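About the Gallery

Skevura is a gallery for contemporary art in Jaltport. It presents exhibitions of painting, drawing, photography, sculpture and moving image by artists at every stage of their working lives, and publishes books and editions to accompany them. Admission to all exhibitions is free.

The gallery occupies a former chandler's shop and the warehouse behind it on Eveck Street, a short walk from the harbour. The main gallery is on the ground floor of the warehouse and is lit from the north. The smaller Front Room, facing the street, is given over to single works, short displays and projects by artists who have not previously had a solo exhibition. The reading room is on the first floor.

Our history

Skevura was founded by Man-sik Geum, who had worked for many years as a framer and picture restorer before opening a single room to the public in January. The first exhibition consisted of ink drawings by two local artists and was hung on borrowed screens. Within a few seasons the gallery had taken on the lease of the warehouse, and the programme grew to include artists from elsewhere in the country and from abroad.

From the beginning the gallery has been interested in work that is made slowly and that rewards a second visit. Early exhibitions were devoted to etching, paper and woven work, at a time when these were seldom shown in the town. Photography entered the programme with the exhibition Low Water, a survey of pictures made along the estuary, and has remained a large part of it. More recently the gallery has shown film and sound pieces, for which the rear bay of the warehouse was fitted with curtains and a raised floor.

Man-sik Geum remains Director of the gallery and is responsible for the exhibition programme. The Director is supported by a small permanent staff covering exhibitions, sales, publications and learning.

The programme

The gallery presents 5 principal exhibitions each year in the main space. Each is open for at least eight weeks, and most are the result of a long period of conversation between the artist and the gallery. Artists are encouraged to make new work for the building, and several have used its unusual proportions, its hoist beam and its uneven brick floor as a starting point.

Group exhibitions are organised around a subject, a material or a place. Past subjects have included the garden wall, the colour grey, letters that were never sent, and the painted signboard. The gallery does not hold an open submission exhibition, but the exhibitions team reads all proposals received by post or through the enquiries form and replies to each in writing.

Represented artists

Skevura represents a small number of artists on a continuing basis. It acts for them in matters of sales, loans and commissions, keeps a record of their work, and advises on framing, transport and storage. The gallery also represents one artist's estate and is preparing a full catalogue of the drawings it contains. Owners of drawings from the estate are invited to write to the publications office, and all correspondence is treated in confidence.

The gallery offers works for sale to private and public collections. A list of available works may be requested during any exhibition. Payment by instalments can be arranged for works sold directly by the gallery, and the terms are set out in the purchase agreement. Works remain on display until the close of the exhibition unless otherwise agreed with the artist.

The Darwish Residency

The Darwish Residency was set up with a gift from a family of collectors and is awarded to 2 artists each year. Residents are given a studio on Eveck Street, living accommodation, a materials allowance and a fee. They are not required to produce an exhibition, though many have chosen to show work in progress in the Front Room towards the end of their stay.

Applications are considered by a panel made up of the Director, a former resident and an invited writer or curator. The panel looks for artists who have a clear reason for wishing to spend time in Jaltport and who can show a body of work already under way. Residents are asked to give one public talk and to spend one afternoon with pupils from a local school. All other time is their own.
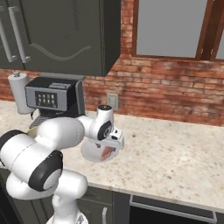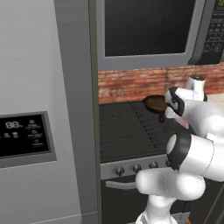 Two kitchen views, one of the worktop with a white bowl, the other of the refrigerator and microwave.

Publications

The gallery has published books since its third season. Each is designed with the artist and printed in a small edition. The list includes exhibition catalogues, artists' books, a series of essays in pamphlet form, and a set of postcards reproducing works from the estate. The largest edition to date is the Low Water catalogue, of which 3000 copies were printed. Titles that are out of print may be read in the reading room.

Prints and multiples are issued under the gallery's own imprint. Each is signed and numbered by the artist and is supplied with a certificate. Proceeds are divided equally between the artist and the exhibition programme.

The reading room

The reading room holds the gallery's library and archive. It is open to anyone with an interest in the work shown here, and no letter of introduction is needed. The library is strongest in photography, printmaking and writing by artists. The archive contains invitation cards, installation photographs, price lists and correspondence relating to every exhibition held at the gallery, with the exception of a small group of papers from the first season that were damaged by damp and are awaiting treatment.

The catalogue of artists' books, completed on Tuesday, August 15, 2023, lists 348 titles and may be consulted at the desk. Readers are asked to use pencil only and to leave bags in the lockers provided. Photography for private study is permitted without flash. Requests for reproduction should be addressed to the publications office, which will advise on copyright and fees.

Learning

The gallery welcomes visits from schools, colleges and adult groups. Visits are led by a member of staff or by an artist and last one hour. Materials for drawing are supplied. Groups wishing to visit outside normal opening hours should write at least four weeks beforehand, giving the age and number of those attending and any particular requirements.

A programme of evening talks accompanies each principal exhibition. Talks are held in the main gallery, where seating is limited, and places should be reserved. Recordings are kept in the archive and can be heard in the reading room by appointment.

Drawing classes for adults are held in the Front Room when it is between displays. No previous experience is expected. The classes are taught by artists who have exhibited at the gallery, and the fee includes paper, charcoal and the use of an easel.

How the gallery is funded

Skevura is an independent gallery. Its income comes from the sale of works and editions, from the Friends scheme, and from gifts made by individuals and trusts. The Darwish Residency is funded separately, and no part of its endowment is used for the running of the gallery. A statement of accounts is prepared each year and may be inspected on request.

Friends of the gallery receive invitations to private views, a reduction on publications and early notice of new editions. Membership runs for twelve months from the date of joining. Gifts in support of a particular exhibition, purchase or publication are also gratefully received and are acknowledged in print unless the donor prefers otherwise.

Visiting

The gallery is open from Wednesday to Sunday while exhibitions are on display, and is closed during installation. The reading room keeps shorter hours, which are posted on the visiting page. The main gallery and Front Room have level access from Eveck Street. The first floor is reached by a lift at the rear of the building, and staff will be glad to show visitors the way. Large-print exhibition guides are available at the desk, and assistance dogs are welcome throughout.

General enquiries may be made by letter, by telephone or through the form on the contact page. Enquiries about works for sale should be marked for the attention of the sales office, and proposals for exhibitions for the attention of the Director. The gallery regrets that it is unable to give valuations or to comment on the authenticity of works by artists it does not represent.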